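Do you really need to replace that old computer?

I have been hearing for years that a desktop tower has a natural life of five years and then it's finished, as if it were a carton of milk. The ads say it, the bloke behind the counter says it, and half my relatives say it while asking me which new one to get. I've never been convinced, and after a February spent with the side off my old tower I'm less convinced than before.

It started with the machine getting slow. Opening a folder of photos took long enough to go and fill the kettle. I took it to Barkilance, the repair place in the Tillham arcade, mainly to see what they'd say. They quoted me $249 for a "full health service", and when I asked what was in a full health service I got the phrase repeated back to me a bit more slowly. There was also a leaflet for a new tower, which would have come to $1574 with the setup fee and some sort of protection plan. I put the leaflet in my bag and went home.

Now, I'm no technician. I once spent an afternoon working out why a monitor was dead when the power board was switched off at the wall. But a desktop tower is a box with a door on it, and most of what's inside is held in by a few screws and some plastic. Mine has the hard drives in coloured caddies with a lever on them. You don't need a service plan to work a lever.

The forum I read, Zitden, is divided on old hard drives, as it is on everything. One camp says any spinning drive should be thrown out the minute you find it. The other camp says they'll run forever if you're nice to them. I don't believe either. A spinning drive has a motor in it, and motors wear out, some early and some ridiculously late. What I do believe is that people call a drive "dying" when it's only full. Mine was full. I had 298 folders called some version of "New Folder", and I would like to say I sorted through them carefully, but I deleted most of them after a quick look and haven't missed one yet.

So my plan was modest. Copy off anything I cared about, put a small solid state drive in for the system, and keep the old one for photos and music. The solid state drive was the only thing I bought. I ignored the thermal paste, the special cleaning cloths and the Visser brand cable tidy kit that every shopping page kept trying to slip into my basket. Cable ties are cable ties. I had a bag of them in the shed.

A few things I'd tell anyone thinking of doing the same. Turn it off at the wall and pull the plug out before you open anything. Touch some bare metal on the case first (I'm a bit sceptical about how many computers have really been killed by a woolly jumper, but it costs nothing). Take a photo of the cables before you unplug them, from two angles, as one angle will always turn out to be mostly your thumb. And go easy when you take hold of a drive. The side with the circuit board on it is more exposed than you'd expect, with the gold contacts right there at the connector, and it isn't somewhere to be putting your fingers.

The dust was the part I'd underestimated. I'd always thought the advice about cleaning out your computer was something people said to sound responsible, like rotating a mattress. I'm still not sure it made the thing faster, and I'd be suspicious of anyone who claimed a number. It's quieter, though, or I've talked myself into thinking so.

Starting up is quicker by a long way. Photos still load from the old drive at the old pace, which suits me fine, as I look at them twice a year. Will it last another five years? No idea, and neither does the person selling you the new one. If I were editing video or playing the latest games I might have a different answer, but I write letters, do my tax and argue about tomatoes.

I've kept the leaflet, by the way. It has a tower on the front lit up in purple, with a line about being ready for whatever's next. As far as I can tell from the small print, it comes with less storage than the one I've got. I'm leaving the side panel off for another week or so while I decide whether to shift the drives around, and I'll put up a parts list if anyone's keen.

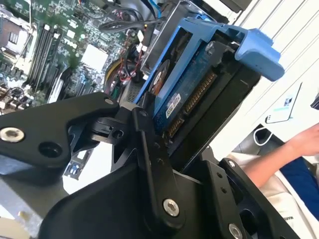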